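# Trarari Kitchen: trying out a simulated task kit for robot arms

Project report, Household Robotics elective, Ernbridge
Group: Dorothy Wainwright, Duván Condori, Terence Horrocks
Supervisor: Lionel Pickering

## 1. What we set out to do

Our project looked at Trarari Kitchen, a software kit that lets you set up tabletop tasks for a robot arm inside a simulated kitchen. The kit is sold by Nindumine, mostly to teaching labs. Our supervisor had a trial licence and asked us whether the course should pay for the full one next year.

We didn't try to train anything large. The question was whether a group of students with ordinary laptops could install the kit, build a task, run it and get results they could explain.

## 2. The kit

Trarari comes as a download with a physics engine, a renderer, a set of rooms and a library of household objects. The trial licence gives you 4 rooms. The arm we used is the Franka Emika model, which is the default. You can turn on other arms but the trial locks them.

A task is written in a plain text file. You name the room, list the objects, say where each one can be placed and give a condition for success. The kit then places the objects for you at the start of every run. Clutter is a separate setting, and when it is on, things that have nothing to do with the task get added from the library. You don't get much say in what turns up.

## 3. Installing it

Duván did the first install and it took most of an afternoon. The installer expects an older version of one graphics library and doesn't tell you so. Once he had written down the steps, Terence got his going in 15 minutes.

Malcolm Marsden, who looks after the computers in the Blackburn building, put it on two of the lab machines for us. Those ran it well. On our own laptops the preview window was slow and we ended up turning shadows off while editing and back on for saved pictures.

## 4. The tasks

We wrote two tasks, both on the kitchen counter.

**Reach and grasp.** The arm moves to a small object, closes the gripper and lifts. Success means the object is off the counter when the timer ends.

**Move aside.** The arm picks up an object and sets it down in a marked zone on the same counter without knocking over anything upright.

For both we drove the arm by keyboard first, to check the task could be done at all, and then used the scripted controller that ships with the kit. We ran each task with clutter off and then with clutter on.

## 5. What we found

With clutter off, the scripted controller managed the first task in 8 runs before its first miss. The misses we looked at were nearly all the same: the fingers came down a little to one side and pushed the object away. Round things were the worst for this. Dorothy changed the approach height in the task file and that helped, though we didn't have time to test it properly.

With clutter on, it got harder. The controller plans a path to the target but takes little notice of what is lying next to it. The arm would reach the right place and clip something on the way in. We had expected this, as the manual says the controller is only meant as a starting point, but it does mean that a group wanting good results in clutter will have to write their own.

"Move aside" was less useful than we hoped. The success check reads only the final position of the object, so a run where the arm dragged it into the zone still counted. We added our own check for lifting.

## 6. Good and bad points

- The task files are easy to read and easy to swap between groups.
- Lighting and surfaces are good enough for camera work.
- Saved runs can be replayed from any angle, and we used this more than any other feature.
- Error messages are poor. A spelling mistake in an object name stops the program with no line number.
- The manual skips the part on writing your own controller - it points to a page that isn't there yet.

We wrote to Nindumine about the missing page and were told it was planned for August.

## 7. Recommendation

We think the course should take the full licence, on the lab machines only. Students should be given a tested set of install notes, and the first lab should use a task file that already works. Duván's notes are in the group folder along with our task files and the changed success check.

If another group carries this on, we suggest they start with the approach height, then try a different grasp for round objects.

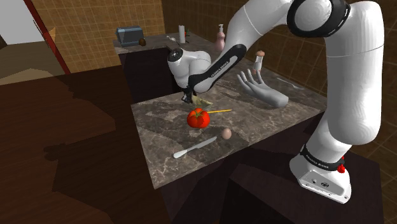 Figure 1. Reach and grasp on the kitchen counter, clutter on.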